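Chapter 5
Laundry: from the basket to the drum

Washing clothes is one of the few household jobs that takes in almost everything you have met so far in this book. There is fabric, water, heat, chemistry and a good deal of planning, all in a task most of us do half asleep! By the end of this chapter you should be able to sort a mixed load, judge how full a drum ought to be, and explain to somebody else why the black socks went in with the jeans.

We begin well before the water goes in. The quality of a wash is largely settled on the floor in front of the machine, by hand, and hands are marvellous at it. Fingers find a rolled-up cuff or a forgotten tissue long before the eye does. 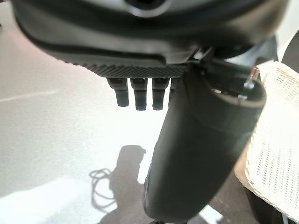
Trevor House, a shared home that tried out our first draft, wrote back that sorting by colour was never their trouble; it was the things left in pockets, and they would put the pocket check ahead of everything else in the chapter. We took the advice, and you will find it as the first step in Activity 2.

Next, the basket. It is easy to treat it as a mere carrier, but a good basket is a sorting table with sides. A wide one lets you spread the clothes and see what you have, while a tall narrow one hides the delicate blouse at the bottom until it is too late. Woven baskets let air through, so damp towels are less likely to turn musty before wash day. Smooth plastic wipes clean in seconds. Both have their place, and many homes keep one of each.

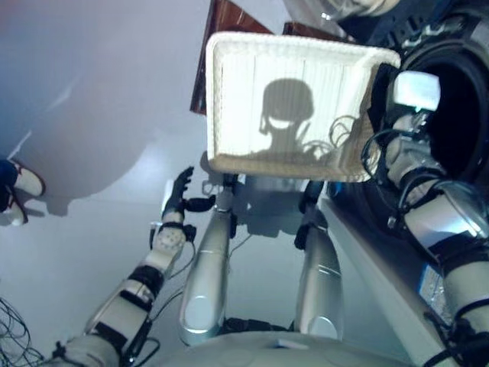
Fig. 5.1 A woven basket with rounded corners and a thick pale rim.

When we ran the Urnisen survey for this book, 339 households kept a laundry diary through November. Between them they recorded 1,987 loads, and the notes in the margins are a delight — lost buttons, pink vests, one very clean bus ticket. Overfilling came up again and again. Clothes need room to drop and tumble, and a drum packed tight simply turns them round in one lump.

So bring the basket right up to the door and load from there, a garment at a time. Shake each one out as you lift it.
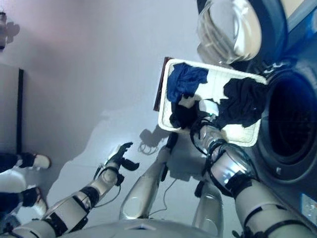 Dark and bright things deserve a second thought at this stage. A new blue or black garment may give up some of its dye in the first few washes, so keep it away from anything pale until you know how it behaves. Section 5.2 has a simple test using a damp white cloth, and you can try it on anything in your own wardrobe.

Before you read on

Look at the care labels on two garments you wear often. Write down every symbol, including those you can't yet read. Keep the list beside you, as we shall decode it in the Gadon exercise at the end of Section 5.1.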